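Virkano household handling programme
Interim progress report, second period
Prepared for the Echeverri fund by Erdal Tekin

1. Purpose of this report

The grant asks one question: can a commercially available arm with a two-finger gripper take over the small repetitive chores of a home or a small shop, at a standard the occupier would accept without checking afterwards? The first report covered folding and shelf filling. The present one covers tableware, meaning sorting, laying out and clearing. Dishwashing itself is outside the scope.

2. Work completed

The tableware station has been in daily use since October. A total of 346 trials were recorded and reviewed by hand. Of these, 173 used cutlery and chopsticks, and the remainder used bowls, spoons and mixed loads. Zdzisław Czerwiński ran the station and Kittipong Sangkhawat reviewed the recordings. A trial counts as a success only if every item reaches its destination without a drop, a regrasp by a person, or contact that shifts the tray.

By that measure 94 trials succeeded. This is below the figure we forecast in the application, and section 4 sets out the causes as far as we understand them.

The training set for the station now holds over 2,000 demonstrations. Those collected before the change of fingertip have been kept but are weighted lower.

3. Items and layout

Glazed spoons and chopsticks were chosen on the advice of Valentin Hämmerli, who pointed out that most published work uses rigid items with flat handles. A spoon with a deep handle curve rests differently each time it is put down, and two of them together will often nest. Chopsticks lie close to the tray floor, which leaves little room for a fingertip on either side.
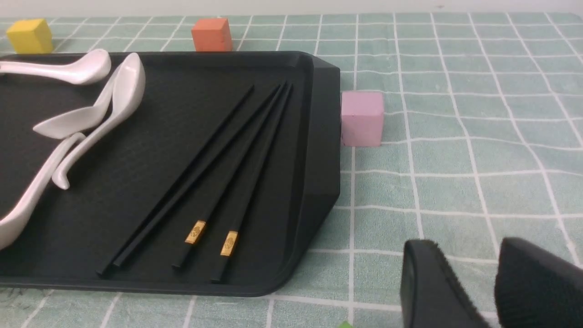
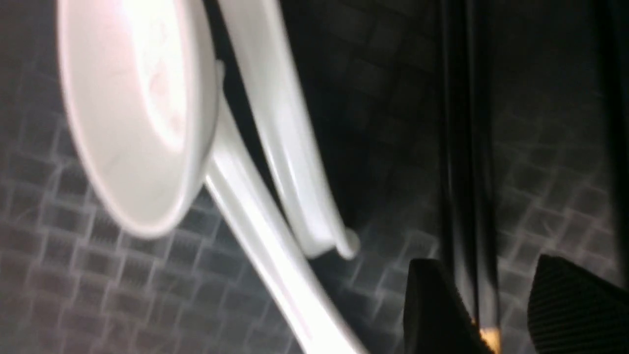
Tableware station, gripper camera: white glazed ware at two distances.

Layouts are varied by hand between trials. Tray position is not fixed, and the controller receives no information about the items other than the camera views and a one-line instruction.

4. Findings

4.1 Glossy white surfaces. At close range the inside of a spoon bowl can reflect enough light to lose its edge in the wrist view. The policy then closes early or drifts towards the rim. Lowering the exposure helped with spoons and made black items harder to find against a black tray. No single setting served both.

4.2 Overlap. Single items were picked reliably. Where handles crossed, the usual failure was lifting two items and dropping one. Kálmán Szénási has added a slow lift of a few millimetres followed by a second look, and early results are better, at a cost in time we have not yet measured properly.

4.3 Chopsticks. Picking one from a parallel group remains the weakest task. Matching patterned with plain pairs has been tried only informally and is not included in the totals.

4.4 Motion blur. Fast wrist rotation near the target degrades the image at the moment it is most needed. Speed is now capped in the final approach.

4.5 Pace. A person clears the same tray in a few seconds. The arm does not come close, and we do not expect it to within the grant. For overnight work in a small café this may not matter. In a home at mealtimes it would.

5. Position on the main question

For tableware, the present answer is no. The arm can do the easy part of the chore unattended, but someone has to deal with what is left, and in our view that removes most of the benefit. Shop-floor restocking, reported previously, is nearer to being useful – the goods are boxed, the shelf is known, and a mistake is cheap.

6. Changes to plan

The Usis fingertips will be replaced with a narrower type from Pestby. Delivery has slipped once. The bowl-stacking task is postponed to the final period so that overlap can be dealt with first. No change to the budget total is requested, although we ask to move the unspent travel line to equipment.

7. Next period

Repeat the full trial series with the new fingertips and the slow lift enabled. Record cycle time for every trial, which was done inconsistently this time. Add a second light position. Szénási will circulate the revised trial protocol before the series starts, and comments from the fund on the success criterion in section 2 would be useful by then.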